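[print] [e-mail this message]

Subject: Re: Clumping in blended absorbent, February batches

A reply to the question from Fernau:

> We see hard lumps in the Vosex blend after storage. Is the bag film too
> thin, or is the powder going in damp?

Probably both. Thin film lets water vapour through slowly, and a fine mineral powder will take up all of it. Start with the surface you work on. A pale top shows spilt dust badly, so wipe it before each sample. 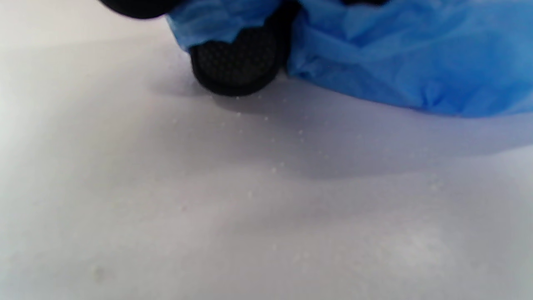 White work surface, blue plastic at top.

The Memer sheet gives 1,200 g as the largest fill per bag. Above that the lower layer packs under its own weight – we saw the same with the Abou Jaoude grade.

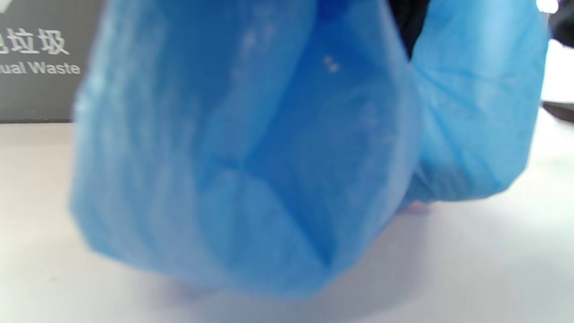
Thin blue bag, close up.

Suggested check:

1. Weigh the bag closed, store it for 2 weeks, weigh again. Any gain is moisture through the film or the knot.

2. Open the bag wide and break a clump by hand, wearing gloves.

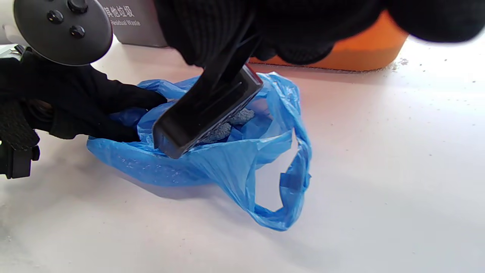
3. Dry the broken material and sieve it. If it passes, blame damp and not the binder.

Please post the weights to the list.

Contact the list owner | Copyright Vosex users' list | Back to top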